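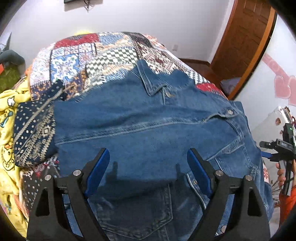 Can I use the Skondus steamer on thick cotton clothes such as jackets and work pants?
It can be used on them, but thick cotton needs more time than a shirt, and sharp creases will still need an iron. Use the highest steam level and work from the inside of the garment first.

Skondus Standing Garment Steamer, model 3016
Sold by Kodikara Home Equipment
Availability: in stock, white and dark gray

The Skondus 3016 is a standing steamer for home use and for small shops. It has a water tank at the bottom, a folding pole with a hanger on the top, and a steam head on a flexible hose. We have sold it for several years, and it is the model which most of our customers choose when they want to iron less but have no wish to give up the iron completely.

The power is 1520 watts. Please check this before you order if you live in an old building, because a heater or a kettle on the same line may be too much for the fuse. We do not recommend a thin extension cord. If you must use one, choose a heavy cord with a ground pin and unroll it to the full length.

How it works in daily use
Fill the tank with cold water to the line, push it down until it clicks, and turn the knob to the first level. After a short wait the steam comes. Please let the first steam go into the air, away from the clothes, for a few seconds. The hose always has a little water in it after a pause, and this water comes out as drops. If you forget, no harm is done to cotton, but silk can keep a mark until the next wash.

There are three levels of steam. The first is for silk, viscose and thin polyester. The second is for shirts, dresses and curtains. The third is for linen, wool coats and thick cotton. With wool, hold the head a little away from the cloth and let the steam do the work. With linen, press the head lightly on the cloth and pull the bottom of the garment with your other hand.

One full tank gives more than 15 minutes of steam on the highest level, and longer on the lower ones. When the tank is empty the heater turns off by itself and a red light comes on. You can fill it again immediately, there is no need to wait for cooling. Just keep your hand away from the metal plate of the steam head.

What is in the box
Steamer base with tank
Folding pole in two parts
Hanger with clips for pants
Steam head with hose
Fabric brush
Heat glove for the left or right hand
Measuring cup for descaling
Printed manual in English and Spanish

The Tarketti pressing board is sold separately. It is a narrow board, covered with felt, which hangs on the pole behind the garment. Without it, you will have to pull the cloth with your hand to keep it flat. Customers who steam many shirts usually order it later, so we offer free delivery if both are in one order.

About water and scale
You may use tap water if the water in your area is soft. If you see white powder in your kettle, your water is hard, and it is better to mix it half and half with distilled water. Please do not put perfume, starch or fabric softener in the tank. We receive some steamers back every year with a blocked heater, and in nearly all of them there is a sticky layer which smells of flowers. Such damage is not covered by the warranty.

Descaling is needed when the steam becomes weak or comes with spitting. Unplug the steamer and let it cool overnight. Put white vinegar and water in equal parts into the base with the measuring cup, leave it for one hour, then open the drain plug over a sink. Rinse two times with clean water. The first steam after this will smell of vinegar, so direct it toward an open window.

Assembly
The pole has a wide part and a thin part. The wide part goes into the base. Turn the plastic ring until it stops, but do not force it. The hanger goes on the top with the hook for the steam head on the side which is nearest to your working hand. Many people put it on the wrong side the first time and then the hose crosses in front of the clothes. To change it, press the small button at the back of the hanger and lift.

The base rolls on four wheels. On a thick carpet it rolls badly, and we say this openly in the shop too. Lift it by the handle of the base, never by the pole.

Comparison with the Rara hand steamer
We are often asked if the Rara is enough. The Rara is small and light, it goes into a suitcase, and for one shirt before a meeting it is very convenient. However, its tank is empty quickly and you hold the water in your hand all the time, so the wrist becomes tired. For a family, or for curtains, take the 3016. For travel, take the Rara. The brush of one does not fit the other.

Warranty and repair
The steamer has a warranty of 3 years from the day of purchase. The hose, the heater and the switch are included. The felt of the board and the brush are not included, but we keep them as spare parts. Repairs are done in our own workshop behind the shop, under Tharindu Weerakoon, and normally we can tell you the price on the same day if the warranty is over. Please bring the steamer with the tank empty. The pole can stay at home.

If you send it by post, put tape over the tank cap and write the problem on a piece of paper inside the box. "It does not work" is difficult for us to repair. "The light is on but no steam comes" is much more helpful.

Comments from customers
"I bought it for bridesmaid dresses and now my husband uses it more than me. The glove is too big for small hands."
"Good steam, strong. The cord could be longer, I have to move a chair every time."
"My first one leaked from the ring under the tank. They changed the seal while I waited and did not charge."

Regarding the second comment, a longer cord was added to the models that came after last April. If your box has a green sticker near the barcode, you have the new cord.

Ordering
Orders placed before 3 in the afternoon leave the shop on the same working day. The box is tall and will not fit in a parcel locker, so please give us an address where a person can receive it. Unused steamers can be returned in the original box. If water has already been in the tank, we can still take it back, but we will subtract the price of cleaning.

Spare parts for model 3016: tank, tank cap, seal ring, hose with steam head, fabric brush, hanger clips, drain plug. For wheels, please write to us first, as the old and new bases use different ones.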